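Okay so it's cable day. I have put off cable day since May and the drawer no longer closes, so we are doing this, and you're all coming with me.

Rules I set for myself: everything gets pulled out, everything gets plugged in once, anything without a purpose goes in the Pasell bag. I gave it 20 minutes. (I know. I KNOW.)

First discovery: I own 5 chargers for a phone I sold to Joar Myklebust years ago. Joar, if you're reading this, they're yours, come get them, bring cake.

Second discovery: a plug with a tiny white body and no label at all. What do you belong to?? I have tried the lamp, the other lamp and the little fan. Nothing is missing a plug. It just lives here now I guess

Anyway the real subject of this thread is power strips, because I have Opinions. A good strip has a switch, it has sockets you can see in bad light, and it lies flat on a table without rocking like a canoe.
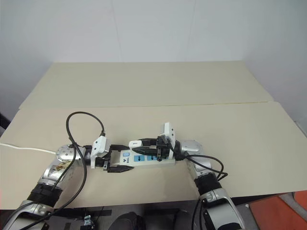

And spacing!! Please, people who make these things, think about the spacing. Half my plugs are fat little bricks and they sit right on top of their neighbors, so a strip that's supposed to take a whole desk's worth ends up taking one brick and a sad night light.

Sorcha Daly told me to buy the big Vitton one with the fold-out sockets and I did, and it's fine, but it's the size of a loaf of bread and it doesn't fit behind the couch -- so now it lives in the garage with the drill.

What I want for a desk is plain. White, rectangular, short enough to slide over when I need the space. Colored sockets are a bonus. Makes it so much easier to aim when you're leaning over with your cheek against the monitor.
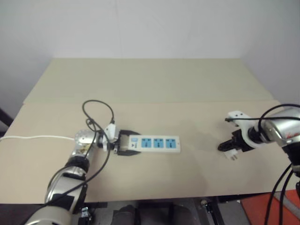 Three blue sockets in a nice even row, little light blue switch at the end. Love her.

A few of you asked about labeling. Hernán Ccori does his with bread clips and a marker, one clip per cord, right up by the plug. I copied him last winter and the clips are still on, so that's a yes from me. Masking tape goes gummy, skip it.

Also, wipe your strips down! Switch off, unplugged from the wall, dry cloth. The dust on the one from under my bed was its own little sweater.

Update: it has been way more than 20 minutes. The Pasell bag is full and I've started a second one. The drawer closes if I lean on it with my hip.

Still no idea about the mystery plug. Bergþóra Fogh thinks it's from the old radio I gave her, so she's going to check tonight. If it is, I owe her an apology and a radio that works

Tomorrow, batteries. Pray for me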